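Section 4: Getting your Drimo 346 out of the box and playing

Right, you've checked the parts list in the last section and nothing's missing (if it is, ring Haltholm before you do anything else, they're good about it). I've set up more of these record players than I care to admit, for friends, for the shop, for my mum twice, so what follows is the order I do things in. It's a bit different from the leaflet in the box. The leaflet has you fit the counterweight before the belt, and I find that a fiddle.

4.1 Where to put it

1. Pick your spot before you lift anything heavy. You want it steady, out of the sun, and not on the same shelf as your speakers.

2. Check the mains lead reaches without stretching. It's shorter than you'd think!

3. Put a small spirit level on the bare surface, first left to right, then front to back. Small errors can be taken out with the feet later on, but a proper slope can't.

4. Walk past it the way you normally would. If a mug of tea on it ripples, your needle is going to jump. My old floorboards were hopeless and I ended up with a wall shelf.

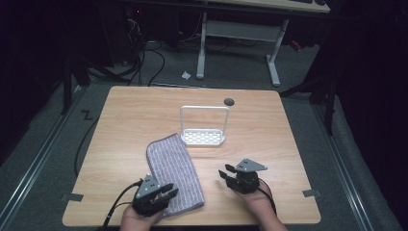 Dust is the thing that spoils most first evenings with a new player, and it gets in while you're setting up. Wipe the surface down, then wash your hands, and only then open the inner bags. I use a folded microfibre cloth, like the purple-grey one lying on the table, and I keep a second one just for the lid so that no grit gets dragged over the clear plastic. Use it dry. Sprays leave a film, and on the lid they can leave worse.

Caution: never use any cloth on the needle. There's a little brush in the Storneck care pouch for that, and you always brush from back to front.

4.2 Platter and belt

5. Lift the base out with both hands underneath. Please don't pick it up by the arm, even though it looks like a handle.

6. Pull the two red transport screws and keep them. Tape them inside the box lid. You will want them if you ever move house.

7. Lower the platter on to the spindle. It should settle with a soft thud and turn freely when you nudge it.

8. Turn the platter until the motor pulley shows through the big slot. Hook the belt with the ribbon and stretch it gently round the pulley, then take the ribbon away.

9. Spin the platter by hand ten turns or so. The belt finds its own level - if it rides up, it's twisted, so slip it off and start step 8 again.

Note: the spare belt is part number 647. Older players from before the Bălan motor was fitted take a different one, and the two look the same in the packet. Check the sticker by the mains socket.

10. Lay the felt mat on top, fluffy side up.

4.3 Levelling

11. Put the spirit level on the platter itself, no record on it.

12. Turn the feet a little at a time. Clockwise makes that corner taller. I do the two front feet first and then the back pair, otherwise I chase the bubble round for ages.
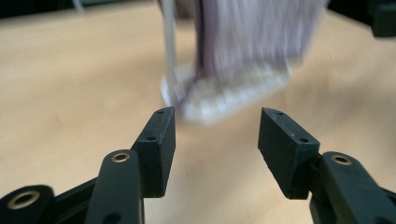

Fig. 8: Light wooden tabletop.

If the surface gets a bit slippery under the feet, stick on the rubber rings from the care pouch. They add a hair of height, so check the level again once they're on.

4.4 The arm

13. Leave the needle guard ON for now. I'm shouting because I've snapped one.

14. Slide the counterweight on to the back of the arm with the numbers facing forwards, and screw it in until the arm floats level when you let go of it.

15. Hold the weight still and turn just the number ring to zero. Then turn the whole lot to the figure printed on the card that came with your cartridge.

16. Set the anti-skate dial to match that same figure.

17. Put the arm back on its rest, do up the clip, and take the guard off.

4.5 First record

18. Connect the red and white leads, then the thin earth wire. A low hum nearly always means the earth wire has come loose.

19. Turn your amp right down before you switch anything on.

20. Play something you don't mind about. Emese Kelemen, who taught me all this, had a scratched brass band LP she kept purely for step 20, and I've got my own now.

If the sound's thin or the arm slides across the record, stop and go back to step 14. Speed problems are in Section 5.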